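Storing and Using Dried Chickpeas

Keep dried chickpeas in an airtight jar away from heat and light. They stay usable for 12 months. Older peas are safe to eat but take longer to soften and may never turn fully tender. Write the month of purchase on the lid (December, for example) and finish the oldest jar first.

Before soaking, spread the peas on a tray and pick out stones and any that are shriveled or dark. Rinse in a colander. Cover with three times their volume of cold water and leave overnight in the refrigerator. Drain and discard the soaking water.

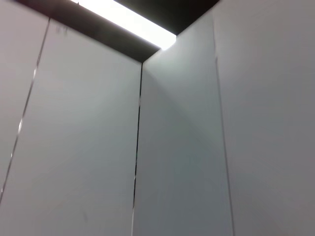

Put the soaked peas in a heavy pot with fresh water to two inches above the peas. Bring to a boil, skim off the foam, then lower the heat and simmer with the lid ajar. Start testing at 80 minutes. A cooked pea crushes between two fingers with no chalky center. Add salt for the last 20 minutes.

Cool the peas in their liquid. They keep in the refrigerator, covered with the liquid, for four days.

To freeze, drain well, dry on a towel and spread in one layer on a tray. Once hard, move to bags and press out the air. Use straight from the freezer in soups; thaw first for salads or hummus.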